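Notice to Visitors of the Storomeo Gallery

Visitors are reminded that the poisoning of Lord Plemance takes place at 15 minutes past the hour and that he is not to be warned. Mrs Zohreh Mahmoudi warned him in March. The performance was suspended, and the remaining guests were issued with vouchers for the tea room.

Each party will receive one lamp, one notebook and the butler's statement. The butler, Mr Siamak Talebi, is under instruction to lie twice. Complaints that he lied a third time have been considered by the management and upheld.

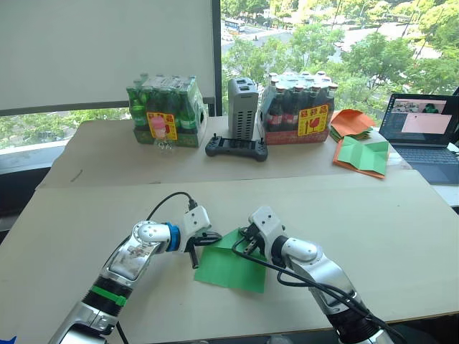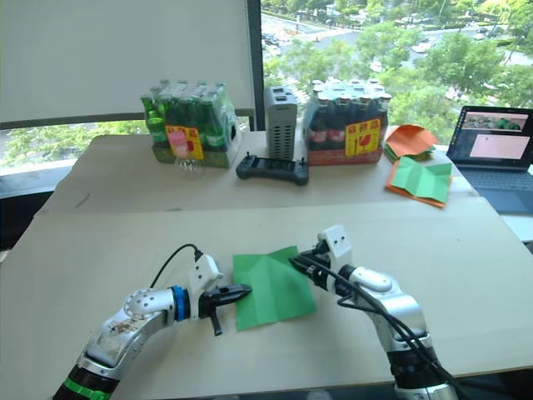

The cellar door is to remain shut until the second bell. On the last occasion it was found open, and Lord Plemance, who had been dead for nine minutes, was discovered on the stairs eating a pear. He stated that he had heard someone below. The cellar contains 40 chairs and has no other entrance.

Mr Talebi was sent down with a lamp. His written account runs to 12 pages and has been placed with the clues, where several parties have since relied upon it. Accusations naming the person described on the final page cannot be accepted, as no such person is employed by the Gallery.

Touran Mousavi
Superintendent of Exhibits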